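How to Write a Personal Examination of Conscience

Faith Formation Handbook, Toom Christian Fellowship

Purpose of This Page

An examination of conscience is a short, regular review of one's conduct before God. It may be made in preparation for confession, before receiving communion, or at the close of an ordinary day. Many members of the Fellowship use a printed list of questions for this purpose, and the list in the back of the parish hymnal remains suitable for general use. A printed list, however, was written for everyone. A member who has used the same one for several years will often find that the answers come without much thought.

This page explains how to prepare a written examination of one's own. It is intended for adults and for older teenagers who have completed the Cidotholm introductory course. Members who are new to the practice should begin with the printed list and return to this page after a month or two.

What Is Needed

A quiet place, a Bible in a familiar translation, a pen, and a small notebook are sufficient. A notebook is preferred to a telephone or computer, both for privacy and to reduce interruption. The first draft generally takes most of an hour. Later revisions are much shorter.

Step 1. Begin With Prayer

Before writing anything, ask for honesty and for patience. Psalm 139 closes with the words "Search me, O God, and know my heart," and these verses may be read aloud or silently. Members who prefer a set form may use the Lord's Prayer, pausing after "forgive us our trespasses."

Do not hurry this step. If the mind is crowded with the events of the day, it is acceptable to write those down on a separate sheet and set the sheet aside.

Step 2. Choose a Framework

A framework keeps the examination from becoming a list of whatever happened to be most annoying that week. Any of the following may be used.

The Ten Commandments. This is the oldest and most widely used arrangement. It is thorough, and it gives proper weight to duties toward God as well as toward other people.

The Great Commandment. The questions are divided between love of God and love of neighbor. This arrangement is brief and works well for a daily review.

The Beatitudes. Members who find that they can answer "no" to most questions about the commandments may wish to try this framework, which asks about mercy, meekness, and purity of heart.

One's own duties. The questions are grouped by the roles a person holds, such as spouse, parent, employee, student, neighbor, or church member. This is the framework recommended for a first attempt, and the remaining steps assume its use.

Step 3. List Your Duties

At the top of a fresh page, write down each role you hold at present. Include the ones that seem minor. A person who drives an elderly neighbor to appointments has a duty there. So does a person who supervises one other employee.

Limit the list to 4 roles for the first draft. The others may be added at the first revision.

Step 4. Write the Questions

Under each role, write 3 questions. Each should be plain, specific, and answerable from memory. "Was I a good father?" is too broad to be useful. "Did I speak to my children in anger?" and "Did I listen when one of them wanted to talk?" can be answered.

Include at least one question in each group about something left undone. Omissions are easily overlooked, particularly by conscientious people who avoid obvious wrongdoing.

Write at least one question about thanksgiving. The examination is a review of grace received as well as of faults.

Avoid questions about other people's behavior. If a question begins to describe what a relative or coworker has done, strike it out and begin again with the word "I."

Step 5. Examine the Hours of Work

The working day receives less attention in most printed lists than it deserves. For many members it accounts for the greater part of their waking hours, and it is where truthfulness, fairness, and patience are most often tested. The following questions may be adapted.

Did I do the work I was paid to do, with reasonable care?

Did I take credit that belonged to a colleague, or allow a colleague to be blamed for my error?

Did I handle equipment and supplies that are not mine as I would handle my own?

Did I speak of an absent coworker in a way I would not have spoken in that person's presence?

Was I truthful in what I recorded, reported, or signed?

Did I offer the work to God at any point in the day?

These apply equally to an office, a classroom, a laboratory, a shop floor, and a kitchen at home. Unpaid work is to be examined in the same way as paid work. 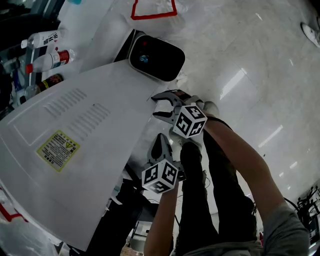
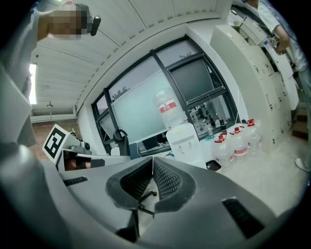 Whatever the hands are given to do (Ecclesiastes 9:10)
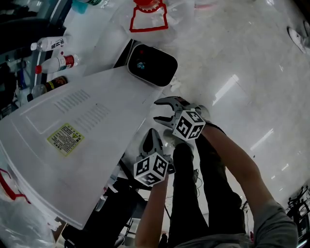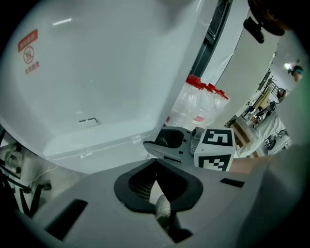 Members whose work involves confidential matters should take care that the notebook does not contain names or particulars. The question itself may be recorded, and the answer kept in memory until it is brought to prayer.

Step 6. Test the Draft

Use the draft each evening from the start of the month to its end. Place a small mark beside any question that proves unclear, and another beside any question that never seems to require thought. At the end of the trial, rewrite the first kind and replace the second.

A complete examination should not exceed 900 words. The model text kept in the Pliltley reading room runs to 657, and it may be consulted during library hours. It should not be copied in full, as it was prepared for a general readership.

Step 7. Conclude Each Examination Properly

After the last question, make an act of contrition in your own words or in a form you know by heart. Then choose one matter, and only one, to attend to on the following day. If another person has been wronged, decide when and how an apology or repayment will be made. Prayer for forgiveness does not remove the obligation to put right what can be put right.

Cautions

Some members are troubled by excessive anxiety over small faults, or return again and again to sins already confessed. Anyone who recognizes this tendency should not undertake a written examination without first speaking to a pastor, who may advise a shorter form or a period without one.

The notebook should be kept private. It is not to be used in family disputes, and parents should not ask to read a child's. When a notebook is full, it may be shredded or burned.

Keeping the Examination Current

Circumstances change, and the questions should change with them. A new job, a marriage, a bereavement, or a child leaving home are all suitable occasions for revision. In the absence of such an event, a yearly review is sufficient. Many members make theirs in September, when the Clalix study groups resume.

Printed copies of the framework sheets, with space for each role and its questions, are available from the rack outside the parish office. A large-print edition may be requested at the desk.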